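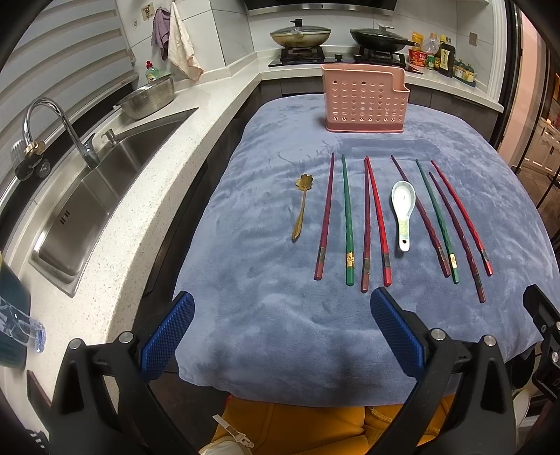 Gripper open over the chopstick and spoon layout, pink basket at the far end of the table.

Siltent G3 hand-held gripper, reviewed 2025-12-19

I bought the Siltent G3 in July to record utensil sorting for a Brullgate arm. Jaw travel is good and the linkage has no play I can measure. The problem is the pad mount.

After 400 cycles the left pad began to creep outward under load. Soup spoons held. Chopsticks rotated on closing and dropped tip first, usually at the basket rim. The encoder still reported a full grip each time, so 36 failed picks went into the log as good ones. On a hand-held unit that costs an afternoon of relabeling. On the arm it means a released object with no stop signal, and I would not run it near people in that state.

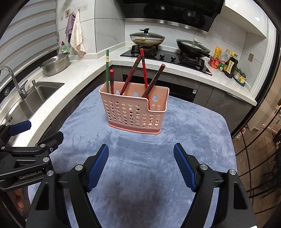 Chopsticks standing in the basket, jaws open over the cloth.

Retightening the mount lasted 12 cycles. Thread locker did better but stiffened the pad change. Drustov pads fit the same mount and crept as well, so I blame the bracket. The Manninen unit I used before had a pinned bracket and never did this.

Siltent support answered in 3 days and sent the same part again.

Good linkage, poor bracket, misleading grip signal. Two stars until the bracket is revised.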